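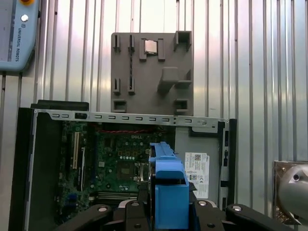 Why does a quarter have all those tiny lines around its edge, a reader wrote in to ask, and is it true that crooks had something to do with it?

November
By the Tastinus Kids' Desk

Oh, I love this question. Yes, crooks had a lot to do with it! Go and find a quarter or a dime if there's one in the house, and run your fingernail around the edge. Feel the bumps? Now try a penny or a nickel. Smooth. Keep both of them next to you while you read.

To get to the crooks we have to go back a few hundred years, to a time when people in England and lots of other places paid for things with silver and gold coins. I mean real silver and real gold. A silver coin was supposed to be worth the silver inside it, so a big coin was worth a lot and a teeny one was worth a little. Your quarter doesn't work that way. The metal in it is worth less than 25 cents, and we all just agree to treat it as a quarter.

Coins back then were made by hand. A worker put a flat bit of silver on a stamp, put another stamp on top, and whacked it with a hammer. Bang! Done. You can imagine how that came out. Some were a bit egg-shaped, some had the king's head sliding off to one side, and hardly any of them had a neat edge.

So here comes the crime. It was called clipping. Somebody would take a silver coin, get out a strong pair of shears, and snip a thin sliver off the edge. Then they'd go to the market and spend the coin as if nothing had happened. The baker took it for full price (it was wonky to start with, so who could tell?) and the clipper went home with bread AND a sliver of silver.

One sliver isn't much. But say you shaved off one-twentieth of a coin. Do that to 20 coins and you have enough silver for a whole extra one. You can melt the bits into a lump and sell it, and you still get to spend the 20 coins you started with. Sneaky!

Some crooks didn't even need shears. They put a bunch of gold coins in a leather bag and shook it and shook it until the coins rubbed against each other and left gold dust in the bottom. That one is called sweating, maybe because your arms would be so tired.

I went to see some clipped coins at the little museum in Stitby. They keep a pot of old silver there called the Ristić Hoard. (A hoard is a pile of treasure that somebody hid and never came back for.) It has 209 coins in it, and 74 of them have been clipped. I got to look at 6 of those with a magnifying glass, and on one the letters that should go around the outside were completely gone. It was so small! It looked like a cookie somebody had nibbled all the way around.

You might be thinking, okay, but who gets hurt by a nibbled coin? Well, pretty much everybody who wasn't a clipper. Shopkeepers started weighing coins, and if yours came up light they might not take it. People hid their good heavy coins at home and spent the bad ones, so the bad ones were what you kept getting in your change. By the 1690s England's silver money was such a mess that the government called in the old hammered coins and made new ones. That was a huge job and it cost a fortune.

Clippers who got caught were in terrible trouble, too. The law in England called it treason, the same kind of crime as plotting against the king or queen, and people were put to death for it. Plenty of people did it anyway.

What helped was the edge. Instead of hammering coins by hand, mints (a mint is a place that makes money) started using machines. A machine could make a coin properly round, and it could put a pattern on the edge, either little lines or actual words. Some English coins had Latin words there that mean "an ornament and a safeguard," so the coin was telling you what the edge was for! If you snipped off any silver, the pattern went with it, and anybody could see what you'd been up to.

Those little lines are called reeds, and a coin that has them has a reeded edge. When the United States began making its own silver and gold coins, they got marked edges too. Pennies were copper, and copper was too cheap to bother stealing a sliver at a time, so their edges mostly didn't need it.

Dimes and quarters haven't had any silver in them for everyday spending since the 1960s. They kept the reeds, though. They're useful for people who can't see well, and you can try that one yourself. Put a dime and a penny in your pocket, close your eyes, and see if you can pull out the dime using only your thumb. They're close to the same size, but the edge gives it away. I play this with Skato, the coin game we keep in the office, and I still get it wrong when I rush.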